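Wednesday, March 19, 2025

# Laundry is still the hard one

Every few months I go back to the same question, which is how far a two-armed robot would get through an ordinary load of washing if you left it alone in a flat. I last wrote about it in November, after the Ekeo demo did the rounds. My view has moved a little since then, mostly on picking things up and hardly at all on folding.

It helps to split the job. "Do the laundry" is at least five tasks: find the basket, carry it, empty it one item at a time, work out what each item is, and fold or hang it. Carrying is close to solved if the floor is flat and the basket has decent handles. A side handle is a known shape in a known place, it doesn't change when you touch it, and two arms can share the load. The usual failures are dull ones, such as a wrist hitting its joint limit near the floor, or the base stopping a few centimetres short and the arms having to stretch.

Emptying is where the trouble starts. A pile of cloth has no fixed shape, and most of it is hidden by the rest of it. The controller has to choose a point to grab without knowing whether that point belongs to one garment or two. If two pieces are the same colour and overlap, there is often no visible edge between them. A person deals with this by pulling and feeling what comes along. A pair of slim parallel fingers gets very little of that information back unless somebody has fitted force sensing and, more to the point, written something that uses it.
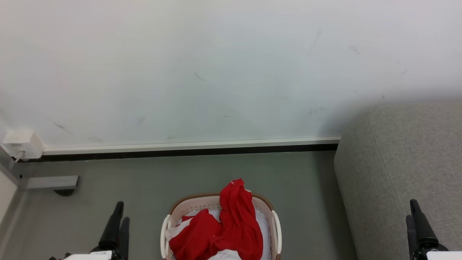 *Red on red, with white underneath. The basket sits between the two grippers, sofa to the right.*

Peaks are the easy grabs. Where cloth stands up in a ridge, the fingers can close on it from above or from the side, and the depth reading is usually good enough to aim by. Once the high points have gone you are left with a flatter layer against the bottom of the basket, and the approach has to come down inside the rim. That means steeper wrist angles and a real chance of pinching the basket along with the cloth. Perforated plastic doesn't help here, as a fingertip can catch in a hole and the gripper will report a firm grasp on something that isn't going anywhere.

I keep a spreadsheet of trials from the groups that publish raw logs and don't just post edited clips. For single-item removal from a mixed basket I now have 489 attempts. The sample is uneven: the Clarnent logs are careful but cover only one type of basket, and the Stollside ones vary the basket and then leave out the lighting. I wouldn't quote a single success rate from it. The pattern I do trust is that first picks go well and last picks go badly, and that double picks are under-reported. If the robot lifts two socks and drops one back in, some people log it as a success. I would log it as a retry.

Speed is the other thing the clips hide. In the runs I timed myself, one item took 30 seconds on average from the first arm movement to release over the sofa or table, and that excludes any folding. Multiply by a family wash and you could have put the kettle on, done the job by hand and drunk the tea. I don't think slowness rules it out. A dishwasher is slow too, and people are happy with it because they can leave the room. The problem is needing someone within reach for the ninth item, when a sleeve has wrapped itself round a finger.

Folding I will leave for a separate post. The short version is that towels are fine, T-shirts are fine if someone lays them flat first, and fitted sheets are as bad as they are for the rest of us. Marinescu claims a general folding policy trained on more than 2,000 demonstrations, but I haven't seen it start from a crumpled heap, and a heap is what comes out of the machine.

So, for anyone keeping score at home:

- moving a basket across a clear room: yes, with the right handles
- taking out the top few items: mostly
- emptying it completely, unattended: no
- sorting by colour: yes, once the items are apart
- sorting by owner: no, and I can't always do it either

I'm redoing the spreadsheet so that retries have their own column. If you have logs with timestamps in them, I would like to see them, failures included.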